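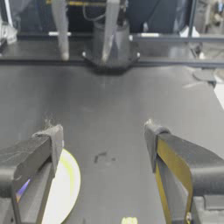 Informe de visita al laboratorio de manipulación de Polance

Objeto de la visita

La Asociación Getura, que agrupa a talleres y centros de formación interesados en la automatización de tareas ligeras, realizó en mayo una visita de trabajo a las instalaciones de Polance. El propósito era conocer de primera mano las normas internas que rigen la operación de sus puestos con brazos robóticos y valorar cuáles de ellas pueden incorporarse a la guía de buenas prácticas que Getura prepara para sus miembros.

La delegación fue recibida a las 9:30 por Lacey Kettle, responsable de seguridad y procedimientos del laboratorio, que acompañó al grupo durante toda la mañana. El presente informe recoge lo expuesto por el personal de Polance, lo observado en los puestos y las recomendaciones acordadas al término de la jornada.

Acceso y normas generales

Antes de entrar en la zona de trabajo, los asistentes firmaron la hoja de acceso y recibieron una explicación de las señales acústicas y de la ubicación de las paradas de emergencia. El reglamento del laboratorio distingue entre visitante, operador autorizado y responsable de turno. Los visitantes permanecen siempre detrás de la línea marcada en el suelo y no manipulan ningún objeto de las mesas, ni siquiera con los brazos detenidos.

El operador autorizado ha superado la formación interna, que consta de 3 módulos y una prueba práctica en presencia del responsable de turno. La autorización se concede por puesto. Quien está habilitado para un puesto de un solo brazo debe completar la prueba correspondiente antes de trabajar con dos brazos, dado que las zonas de alcance se solapan y el procedimiento de parada es distinto.

Se nos informó asimismo de que la velocidad máxima durante los ejercicios con personas en la sala está fijada en 200 milímetros por segundo. El límite se configura en el controlador y su modificación requiere la firma de Lacey Kettle. A preguntas de la delegación, se aclaró que la cifra responde a un criterio propio del laboratorio y que no sustituye a la evaluación de riesgos de cada puesto.

Preparación del puesto

El procedimiento de preparación ocupa dos páginas y se encuentra plastificado junto a cada mesa. El operador comprueba en primer lugar el estado de la superficie y retira todo lo que no figure en la ficha del ejercicio. A continuación revisa las pinzas: fijación de los dedos, estado de los recubrimientos de las puntas y recorrido de los cables en las posiciones extremas del brazo.

La delegación prestó especial atención al capítulo de los recubrimientos. En el puesto visitado, las puntas de los dedos llevan almohadillas grises, y en una de ellas se apreciaba cierto deshilachado en el borde superior. El procedimiento admite este desgaste mientras la almohadilla siga cubriendo por completo la zona de contacto; en caso contrario, el puesto queda fuera de servicio hasta su sustitución. Cada cambio se anota en el registro Tonix, la aplicación interna de mantenimiento de Polance, con las iniciales del operador. El registro contaba el día de la visita con 1,004 entradas, incluidas las revisiones sin incidencia.

Varios miembros del grupo señalaron que en sus centros los cambios de almohadilla no se documentan. El personal del laboratorio indicó que esa anotación les permite relacionar un descenso en la calidad de los agarres con el estado del material, y recomendó adoptarla aunque sea en una hoja de papel.

En cuanto a la limpieza, la mesa se repasa al inicio y al final de cada turno. Durante nuestra estancia se veía una mancha oscura en el tablero, entre los dedos de la pinza. El criterio vigente exige eliminar las marcas que puedan confundirse con un objeto o alterar la adherencia, y la delegación solicitó que se precisara quién decide en los casos dudosos. La respuesta fue que corresponde al responsable de turno, si bien el texto actual no lo recoge de forma expresa.

Ejercicio de manipulación

La parte central de la mañana se dedicó a un ejercicio de la serie Dawber, nombre con el que el laboratorio designa sus tareas con vajilla y alimentos de juguete. La serie reúne 355 fichas, cada una con los objetos admitidos, la posición inicial, el resultado esperado y las condiciones de interrupción.

Las fichas emplean piezas de colores bien diferenciados, como una berenjena morada de juguete y un plato amarillo, para que el operador identifique sin dificultad lo que sucede en la mesa. La norma prohíbe los alimentos reales en los puestos, así como cualquier recipiente con líquido.

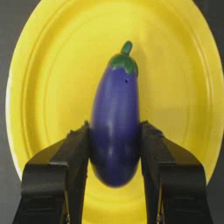 El procedimiento establece que la pieza debe sujetarse por ambos flancos y con la fuerza mínima indicada en la ficha. El operador verifica la sujeción antes de ordenar cualquier desplazamiento y mantiene la mano junto al mando de parada mientras la pinza esté cerrada. Si una pieza cae o queda en una posición no prevista, no se recupera a mano con el brazo habilitado: se detiene el puesto, se confirma la parada en voz alta y solo entonces se accede a la mesa.

La confirmación verbal suscitó un intercambio de pareceres. Algunos asistentes la consideraban redundante cuando existe señal luminosa. El laboratorio la mantiene en todos los casos, también cuando el operador trabaja solo, con el fin de que el hábito no dependa de las circunstancias.

También se trató la trazabilidad de los ensayos. Todo intento se conserva con su resultado, incluidos los fallidos, y el operador no puede eliminar registros por iniciativa propia. Cuando un ensayo se interrumpe por motivos ajenos a la tarea, se etiqueta como nulo y se describe la causa en una línea. Getura considera que esta práctica es trasladable a sus centros sin coste apreciable.

Aspectos pendientes de aclaración

La delegación trasladó a Polance las siguientes cuestiones, a las que se dará respuesta por escrito:

Periodicidad de la revisión de cables en los puestos de dos brazos.
Criterio para retirar piezas de juguete con marcas o pequeños defectos superficiales.
Vigencia de la autorización de un operador tras una ausencia prolongada.
Idiomas en que se encuentra disponible el procedimiento de parada.

Recomendaciones para los miembros de Getura

Se propone incorporar a la guía la ficha única por ejercicio, el registro de cambios de recubrimientos y la confirmación verbal de parada antes de acceder a la mesa. Se propone igualmente que la habilitación del personal se otorgue por puesto y conste en un lugar visible.

Respecto al límite de velocidad, el grupo acordó no recomendar una cifra común. Cada centro deberá fijar la suya a partir de su evaluación de riesgos y dejar constancia de quién puede modificarla.

La Asociación Getura agradece a Lacey Kettle y al personal del laboratorio la atención prestada. Los miembros que deseen consultar el modelo de ficha facilitado por Polance pueden solicitarlo a la secretaría de la asociación.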